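Chapter 6
The White Bag: What a Parcel Tells You and What It Only Claims

Most books on packing begin with the box. I have put the bag first, partly because bags now carry a good share of what people order, and partly because the claims made for them are so seldom tested by the people who buy them. A supplier will tell you that a plastic mailing bag is light, cheap, tough and easy to handle. It is certainly light. The other three depend on what you put in it, who picks it up, and what you are prepared to call tough.

By the end of this chapter you should be able to judge whether a bag suits a given item, measure a filled bag in a way that another person could repeat, and read the printing on it without believing more than it says.

6.1 A shape that will not stay put

A box has a length, a width and a height, and it keeps them. A bag has whatever shape it was left in. Lift it by one corner and the contents may slide to the other end. Set it down again and you have a different parcel, at least as far as the ruler is concerned. Price lists tend to ignore this. They give the size of the bag when flat and empty, a state in which no customer will ever receive it.

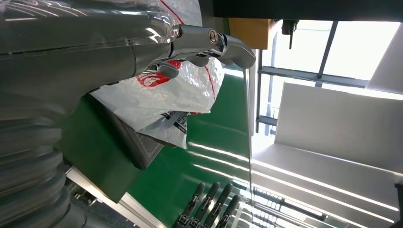
Figure 6.1 A white plastic mailing bag gripped near its upper edge, with the wrinkled plastic hanging below.

Look at the folds before you look at the printing. Creases matter because a label or a code that lies across one may be hard to read, and a code that cannot be read has to be dealt with by hand. Makers usually answer that modern readers cope well with creases. Perhaps they do, on a good day and with a good print. When Pallavi Chaturvedi ran a trial for the packing firm Torkum, she sent 500 filled bags past the same reader and 20 of them needed a second try. The firm called this a fine result. She pointed out that all the bags had been filled that morning and had never been inside a van, and I think she had the better of the argument.

6.2 Measuring something soft

There is no single right way to measure a filled bag, whatever the charts from Cukska and Indora may suggest. Their two methods give different answers for the same parcel — one presses the air out first, the other doesn't — and neither chart mentions it. What you can do is choose a method, write it down and stick to it. A flat mat with a printed scale is enough for length and width. Thickness is harder, and a figure given without saying how the bag was pressed is worth very little.

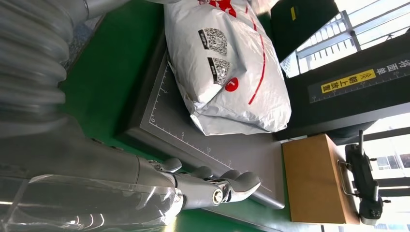
Figure 6.2 A puffy white mailing bag on a dark grey mat. The scales along two borders of the mat are printed in white. Note the two square codes on the bag.

Codes bring their own trouble. Where a bag has more than one, ask which is meant for whom. One might be for the carrier and another for the shop, or one might lead only to an advert. The pattern alone will not tell you, and a person in a hurry will scan whichever is nearer. Tse, whose packing manual is still handed to new staff in many small firms, advises covering any code that is not needed. It is sensible advice, though it assumes that somebody at the bench knows which one that is.

Before you read on

Take any filled mailing bag and measure its length and width. Pick it up, put it down and measure again. Do this 20 times, without smoothing the bag between turns, and keep every result, including those that look wrong. You will need the full list in section 6.3, where we ask how much of the spread comes from the bag and how much from you.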